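News from the Nardale workshop: a season of patient teaching

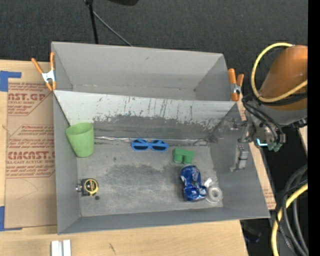 Teaching an arm to pick things up by remote control is slow and oddly pleasant work, and those of you who came by in April will remember how long we spent on one reach. We have kept at it ever since, and the Prasis project now has 1,608 recorded tries to learn from, nearly all of them guided by someone at the controls who has to think about every small turn of the wrist. We sit down for 20 minutes at a stretch and then swap seats (your shoulders will thank you!). Everyone has a favorite object by now and a dreaded one too. The tape measure is a friendly, chunky thing to go after, while the blue sunglasses call for a good deal more thought about where to take hold, and the crushed can has its own fans. The clamps with the orange handles stay on the sides of the bin, please, even if you are tidying up and feel the urge.

Our friends at Hundov have asked to try the controls, so we are opening 10 extra places at the next evening, each with 15 minutes in the chair and plenty of coffee afterward. You don't need any experience, and slow hands are very welcome. Leave your name at the front desk by 05/09/2024 if you'd like one.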